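Asking the arm to wait: a conversation about hesitation in robot training data

The Flastcombe group works on the second floor of a building that used to hold a print shop, and for most of the past year it has been busy with one question. When a person guides a robot arm through a task, what should be done with the moments when the person stops to think?

The usual answer is to cut them. A recorded demonstration goes through a script that finds stretches where the arm is still and removes them, and the learning software sees only motion. The group's lead researcher did the same for years.

"I had that script from graduate school," she said. "I never looked at it. It made the files smaller and the training went faster, and the policies came out fine on the tasks we had then."

The tasks changed. The group moved from picking up single blocks to handling objects that sit in or on other objects, where the arm has to come in at the right height and angle before it closes. Policies trained on the trimmed recordings rushed. They would come down toward a target at a steady speed and close the fingers a little early or a little to one side, then carry on with the rest of the task as if they had something in hand.

"You watch it lift nothing and put nothing in the bin, very smoothly," she said. "We blamed the cameras first. Then we blamed the gripper. We lost most of a spring to that."

What sent them back to the recordings was a comparison made for another reason. A student in the group had trained one policy on raw files by mistake, with the trimming step left out. It was slower than the others. It also missed less.

The method they ended up with is called Jeltar, a name that was on a whiteboard before anyone knew what the project would be. It keeps the pauses but sorts them. Each still stretch in a demonstration gets a label according to where the fingers are and what happens next. If the person stops and then makes a small correction before closing, the pause stays in at full length. If the person stops and then goes on along the same line, it is shortened. If the arm is parked because the person is talking to someone or reaching for coffee, it is removed as before.

I asked how the software can tell a coffee break from a hard decision.

"Mostly by length and by where it happens," she said. "People don't take a break with the fingers an inch from the object. They back off first. There are cases it gets wrong, and we read through those by hand. It's a boring afternoon, but it is one afternoon."

The data set for the main result has 542 demonstrations, all collected on the same bench with the same arm, by 14 different people. Some had used the arm daily for years and some had used it for an hour. The experienced ones paused less often but in the same places as everyone else, and she considers that the most useful thing in the paper.

"If the pauses were only about skill, you'd expect the experts to have none," she said. "They have short ones. They're checking something. So we want the policy to check too." 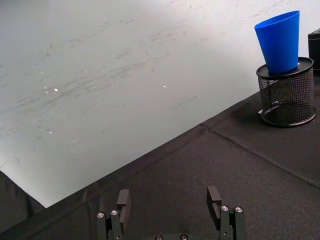 Approach is the part of the task where most of the useful pauses fall. The person has the arm over the table and has to decide on a line in before the fingers are anywhere close to the object. One of the layouts has a blue plastic cup set in the mouth of a black mesh pencil holder, tilted a little, with the fingers still open and well short of it. "A cup standing upright on a table, you can come at it from almost anywhere," she said. "Tip it and put it in a holder and the number of good approaches goes down a lot. You also have to think about the holder, because if you catch the rim you drag the whole thing." In the trimmed recordings, she said, that kind of thinking disappears, and what is left looks like one confident move.

The group tested both versions of the training data on the same set of layouts. Each policy got 60 trials. With trimmed recordings, it completed the task in 31 of them. With pauses sorted and kept under the Jeltar rules, it completed 49. The raw files, with nothing removed, came in between, and the runs took so long that two people complained about having to sit with them.

She is careful about what the numbers cover. It is one arm and one bench. The objects are light and nothing breaks if it falls. The camera rides close to the fingers, and she suspects that matters, because the view changes with every small motion of the wrist and a pause gives the policy a few steady views in a row.

"A camera on the ceiling might not need it," she said. "I'd like someone to try. We don't have a ceiling we're allowed to drill into."

The trained policy does not hold still for as long as the people did. It slows, sometimes comes to a full stop, shifts a small distance and goes on. On easy layouts it often skips the stop. The group had not asked for that and spent some time making sure it was real before they wrote it down.

There were failures they did not expect either. In one early version the policy learned to stop and then could not start again. It had seen so many still frames followed by more still frames that staying put was the safest guess. The arm would hang over the table until someone ended the run. Shortening the uninformative pauses fixed most of it. A small change to how far ahead the policy predicts took care of the rest.

"For a week we had a very patient robot," she said.

A second group, at Osavik, has since run the sorting step on its own recordings. Its arm is larger and its tasks involve lids and drawers. She has seen the first results and described them as weaker than hers but going the same way. The drawers gained almost nothing. The lids gained more. Her guess is that a drawer handle leaves little to decide once the arm is in front of it, though she said the people at Osavik would be the ones to ask.

I asked about cost. Keeping pauses makes the files longer and the training slower, and that was the reason to cut them in the first place. A training run that took nine hours on trimmed data takes just under 13 on the sorted data. She said this bothered her less than the time it takes to explain to new operators what they should do.

"You can't tell people to pause," she said. "We tried that. They pause like actors. They stop at the top, count to two and go. It's worthless, the label looks right and there's nothing in it."

The instruction sheet now says to work at whatever speed is comfortable and to leave mistakes in. Operators are not told which parts of a recording will be kept. New ones do a short practice session that is thrown away, and then they start.

The next study is already under way under the name Sầm. It looks at what people do with their eyes during the pauses, using a tracker worn by the operator. The early recordings suggest that people look at the object less than she had assumed and at the gap next to it more, but she did not want to say much about that yet. The tracker slips, and a good part of what has been collected so far may have to be done again.

The labels and the sorting script are to be released in November. The recordings will follow when the group has worked out where to put them. The old trimming script is still in the repository. She said she keeps meaning to delete it, but two other projects down the hall depend on it and she would have to tell them first.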